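Paper Handling with a Two-Finger Gripper: Bench Rules
Kuster workshop tips, sheet 40 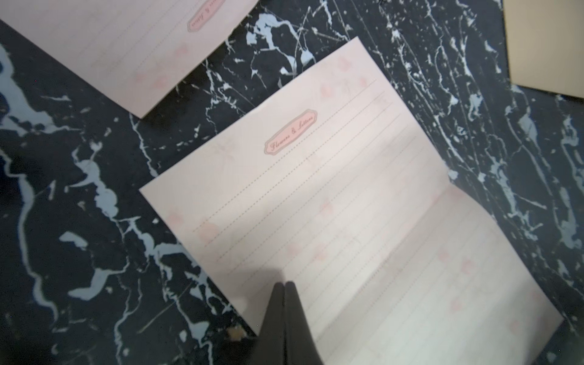
Fingertips at the edge of a lined sheet, with one section of the paper bent up.

Clear crumbs and grit off the surface before each run. Keep sheets from overlapping.

Set closing force for paper separately from card. Start low and raise it in small steps. Approach from an edge, clear of any printed label.

Limit travel speed to about 200 mm per second while paper is held – slower near a crease. Do not drag a folded sheet flat with the fingertips; release and regrip.

Keep hands outside the marked zone until the arm has stopped. Test the stop button every Friday.

Log creased sheets under code 3160. Worn finger pads are Pamik part 1809, replaced in pairs.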